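[robotics-club] Re: Saturday build, gripper pads and the sorting round
Date: February 8, 2018

Hi all,

Catching up on the thread before I head out, so sorry if I repeat what somebody already answered off-list.

On Tuesday somebody wrote:

> Are we still doing soft objects for the sorting round, or did the
> rules change again? Our team practiced on blocks all of November
> and I'd hate to start over. Also, are the blue pads staying on
> the fingers or do we go back to the black ones? We have spares
> of both in the Pintér box.

Yes to soft objects! The rules have not changed since the last version I sent (the one with the yellow cover sheet, please throw away the older one). Sorting is worth 50 points, you get 2 minutes, and the load has to end up in the bin without anybody touching it by hand. Blocks are still in the warm-up round, so your November practice isn't wasted at all. But the plush toys are where teams will win or lose this thing, I'm pretty sure of it.

And the blue pads are staying on for now. I know a couple of you liked the black ones better for blocks, and for blocks I might even agree with you, but with anything fuzzy I want that bit of extra surface on each side. I've been doing my own practice with the hand-held one so I can feel what the fingers are up to before we let the Ustach arm try it. I really recommend this to the newer members. Squeeze slowly, get a pad on each side of the toy, and go in near the middle. If you grab by the tag or by a pinch of fur you are going to have a bad time, ask me how I know.

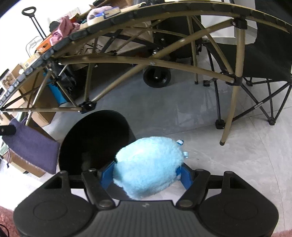 Somebody on the Flavovico team wrote back that squeezing slowly is fine with the hand-held one but eats up too much of the clock on the arm, and that they get better results closing fast to about halfway and only slowing down for the last bit. They also want to know if a toy that gets dropped on the floor can be picked up again or if it's gone for good.

OK, so on the closing speed, I like that a lot and I'd love to see it on Saturday. Could you bring the code on a stick? We tried something like it in the fall and the motor kept stalling on the change-over, but that was on the old battery and I never went back to check (my fault). If it works on yours, let's share it with everybody, we're all one club until the day of the competition anyway.

As for drops: a toy on the floor can be picked up again by the gripper as many times as you like, as long as the clock is running. If a person picks it up, it's out. If it bounces off the rim and lands outside, same thing, go get it with the gripper. I'm going to ask the Brumier people to put that in writing because it came up last year too, and we had two judges giving two different answers.

A few other things while I'm typing:

We have 12 people signed up for Saturday, which is great, but only one big table, so please don't spread out your whole toolbox the second you walk in. Laptops on the side shelf, parts on the table.

Whoever took the small hex drivers home, please bring them back! No questions asked. We've been tightening the finger pivots with the wrong size and the screws are starting to look pretty sad.

If you've got plush toys at home that you can spare, bring them. Short fur, long fur, floppy ones, stuffed-tight ones, I want a good mix. Small enough to fit between the fingers when they're open all the way, so leave the giant bears at home. Put your initials on the tag if you want them back.

Teams that haven't picked a driver and a backup yet, please do it before you come. Last time we lost most of an hour to that and then there was no time left for the practice round. And the backup does have to drive at least one run, it's in the rules, page three I think.

I'll be there early to charge batteries and should have the door open by nine. Doughnuts are on me this time, but somebody else has to handle the coffee, mine was terrible and several of you said so.

See you Saturday, and reply to the list (please, to the list!) if you need a ride.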